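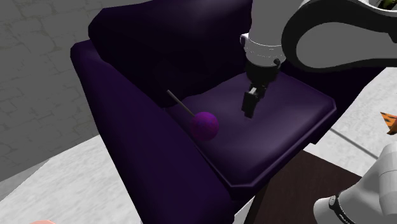 Figure 3. A rendered view from one of our simulated tasks. The gripper hangs just above the seat cushion of a purple armchair, to the right of a lollipop-like object with a round purple ball and a thin dark stick.

4.2 Choosing a grasp when the target and its support look alike

The planner described in Section 3 assumes that somebody has already told it where the object is and what may be touched. In the tabletop tasks of Section 4.1 that was an easy assumption to live with, and we were happy to live with it for a good while. The furniture tasks are where it began to give us trouble. A seat has a back and arms that rise well above the surface the object rests on, so the free space around the target is shaped more like a pocket than a plane, and a straight descent that would be perfectly safe over a table may put the wrist or one of the upper links into the upholstery.

Figure 3 shows the kind of arrangement we have in mind. The ball lies on the cushion near the crease where the seat meets the armrest, and the stick points up at an angle toward the backrest. Both the ball and the chair are purple, though the ball leans toward magenta and has a mottled surface. For a color-based segmenter this is an unkind combination, and we will come back to it below.

Our software handles these tasks in two stages. The first is Asto, the perception module, which takes a color and depth image and returns a point cloud with a label for each point: target, support, arm, or other. The second is Tendel, the grasp planner, which proposes candidate hand poses, throws out those that collide with anything labeled support or other, and ranks what remains. The two talk to each other through a single shared message, and we have tried to keep that message small. It holds the labeled cloud, a confidence value per point, and the current joint angles, and nothing else. We were tempted more than once to slip in the simulator's own object poses "just for debugging," and we would gently warn anyone building a similar system to resist, as we spent most of February tracking down a result that turned out to depend on one such leak.

For every target, Tendel draws 400 candidate poses. Half are drawn around the part of the cloud with the greatest local thickness (the ball, in the case of a lollipop) and half are spread along the longest thin part, if there is one. Each candidate is then checked against the scene with a padded model of the hand. On a table, the padding can be generous. On a chair it cannot, and with our original setting every pose near the armrest was rejected, even ones that a person watching the viewer would call perfectly comfortable. We now shrink the padding on the side of the hand that faces the target and leave the rest alone. It is a small change - four lines of code, if we leave out the comments - and it made a bigger difference than anything else we tried on these tasks.

The stick deserves a word of its own. Grasping a lollipop by the stick is natural for a person, and early versions of the planner liked it too, because thin parts score well on our closure measure. The trouble is that a thin part is also the first thing to go missing from a depth image. When Asto loses the far end of the stick, Tendel sees a shorter stick than there really is and may happily plan the hand straight through the missing piece. We therefore multiply the score of each candidate by the mean confidence of the points between the fingers, which nudges the planner toward the ball whenever the stick is poorly seen and leaves it free to use the stick otherwise.

As for color, we trained Asto on the Skevthorpe set of rendered rooms, with one addition. In 40 percent of the training images we recolored the support so that its hue fell close to that of the target. The network then has to lean on shape and depth, and on faint differences in texture, to find the boundary. We did worry that this might hurt performance on ordinary scenes where color is a perfectly good clue, and so we kept a separate group of such scenes aside to check. The drop there was too small for us to tell apart from the variation between training runs.

We evaluated the full pipeline on 80 furniture layouts that were not used in training. With uniform padding and no recoloring, the planner returned at least one collision-free grasp in 54 of them. The remaining failures in that setting were mostly of the pocket kind, with the target close to an armrest or a backrest, and Section 5 breaks them down by support shape along with the results for the revised system.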